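Kamran Amini's team at Truvelberg spent most of October teaching two robot arms to tidy a table, and then changing the table on them. The arms learn from recorded demonstrations, 2,402 in the current set, each guided by a person from start to finish.

The first version of the policy, called Wandby, trained on 1,006 of those and did well only when objects stayed near their usual spots.

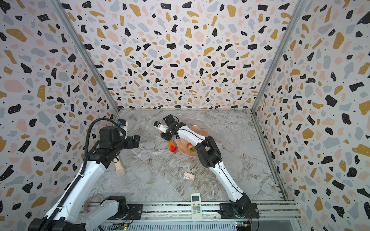

Adding more recordings helped less than Amini expected. What helped was variety — new layouts, odd neighbors, things the task didn't need. With 7 extra layouts mixed in, Wandby finished over 70 of 100 trials on arrangements it had never met. Handing an object from one arm to the other is still the weak point, and the group is working on that now.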